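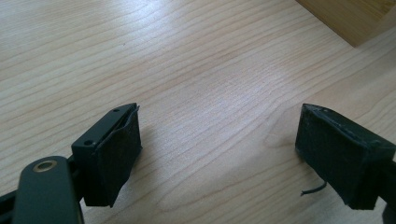

Throw out more of the demonstrations and the arm gets better? One early reader of our draft said flatly that she'd need to see the counts before she believed a word of it, and fair enough, so let's start with the counts.

News > Research > Manipulation

SKISTILCOMBE, December. We're putting out our new results on learning to grasp from hand-held gripper recordings, and I get to write the announcement because I spent the longest with the data (and complained the loudest about it!).

We collected 1,252 short demonstrations at our lab in Skistilcombe. A person holds the gripper, moves it to something on a wooden table, and closes the fingers. A policy trained on those recordings then has to do the same job on an arm. Pretty standard stuff so far. We dropped 13 recordings with broken timestamps, which left 1,239, and everyone assumed we'd train on all of them.

We did, and the results were just okay. The arm would drift over to the right spot and then hover, or close its fingers early on nothing at all. So we tried something we're calling Lukáč: a small scoring model reads each demonstration and asks how much the approach, meaning the stretch before the fingers touch anything, tells you about where the grasp is going to land. Recordings with a lot of wandering score low. Direct ones score high, and so do the ones where the person makes a clear correction partway through, which surprised me. I had been tossing those out by hand for months.

We kept the top 300 and trained again from scratch, same network, same settings. Across 3 separate training runs, the smaller set beat the full one every time on our tabletop tests. The hovering mostly went away. Early closing is still with us, especially near the edges of boxes and blocks, and I don't have a good story for that yet.

A few cautions before anybody gets carried away. All the recordings come from one site and one style of table. Our colleagues in Pernport are repeating the collection on their own tables with their own people, and if the scores don't carry over we'll say so. We also haven't tried soft objects, or two grippers at once (please stop asking, we want to as well).

The scoring code, the list of kept and dropped recordings, and the training settings will be released through Farex, our shared project page, along with the full write-up. The low scorers are going up too. I'd love for someone to find a use for them, and I suspect there's something in there about how people hesitate.

Labs that want to score their own recordings can write to the Skistilcombe group through the Farex contact form.

Related items
Farex adds a shared format for gripper recordings
Pernport opens second tabletop station
What we learned from a summer of broken timestamps
Padded fingers or bare: notes from the bench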